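# Why Does Your Voice Bounce Back? All About Echoes

Have you ever shouted "Hello!" into a tunnel and heard somebody shout "Hello!" right back at you, in a voice that sounded an awful lot like yours? Well, it was yours! That was an echo, and echoes are some of the friendliest bits of science around, because you can play with them any time you like and all you need is your own mouth (or a good pair of clapping hands).

Let's start with what a sound is made of. When you talk, little flaps in your throat wiggle back and forth very fast. You can feel them if you put two fingers on the front of your neck and hum. Go on, try it. That buzzy feeling is called a vibration. The wiggling flaps push on the air next to them, and that air pushes on the air next to it, and so on and so on, a bit like people in a long line all bumping gently into the person ahead. The bump travels down the line even though each person only moves a tiny bit. When the bump gets to somebody's ear, they hear you.

Now, what happens when the bump runs into something big and hard, like a cliff? Some of it goes into the rock, but a lot of it bounces off, the way a ball bounces off a garage door. If the cliff is straight in front of you, the sound comes right back to where you are standing, and you hear yourself a second time.

## Why doesn't your bedroom echo?

This is a very good question, and I wondered about it for years when I was small. I used to stand in the middle of my rug and yell, and all I ever got was a grown-up asking me to please stop.

There are really two answers. The first is that your bedroom is full of soft things. Blankets, pillows, curtains, stuffed animals and that pile of sweaters on the chair are all very good at soaking up sound. The air gets pushed into all the tiny spaces between the threads and loses its push in there.
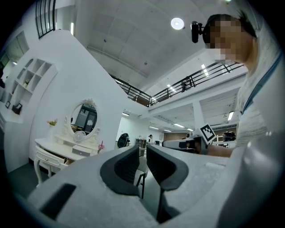
The second answer is that your bedroom walls are too close. Sound is fast. It goes through ordinary air at more than a thousand feet every second, so in a small room it gets to the wall and back again before you have even finished the first bit of your word. Your ears mix the two sounds together and you only notice one. To hear a proper, separate echo you want to be a good way back from the wall — the length of a couple of school buses is a nice distance to begin with.

If you have ever been in an empty apartment on moving day, though, you may have noticed that your voice sounded big and ringy. With no rugs or couches in the way, the sound bounced from wall to wall to ceiling to floor, many times, very quickly. That smeared-out sort of echo has its own name. It's called *reverberation*, and it's the reason people like to sing in the shower.

## The canyon at Gedurside

My favorite echo is in Gedurside, where there's a walking trail along one side of a canyon. The trail is 2,082 steps long from the parking lot to the lookout (there's a sign that says so, and yes, I checked, and no, I didn't get the same number, but my legs are short). At the lookout you stand facing a flat gray cliff, and if you clap once and then keep perfectly quiet, you can hear the clap come back almost 2 seconds later.

That wait tells you something. The sound had to go all the way over to the cliff and all the way home again, so in one second it got there and in the other it got back. A cliff that gives you a two-second echo is more than a thousand feet away. You measured a canyon with your hands!

Go early in the morning if you can. There's less wind then, and wind scrambles sounds terribly.

## Animals who use echoes

Many bats find their supper with echoes. They make very high squeaks, most of them too high for people to hear, and listen for the squeaks to bounce off a moth. Dolphins do something similar underwater with clicks. Sound goes more than four times faster in water than in air, so a dolphin's echoes come back in a hurry.

## Go on an echo hunt

Ask a grown-up to come along, and try some of these:

- the outside wall of a gym or a school
- a tunnel or underpass with a safe footpath
- an empty parking garage, staying well away from cars
- the edge of a lake with trees or rocks on the far side

Clap once, sharply, and listen. Then take ten big steps backward and clap again. Does the echo come later? Try a whisper, a whistle, and a really low "mooo." Write down which one came back the best, and if you find a spot that answers you twice, draw a little map so you can find it again.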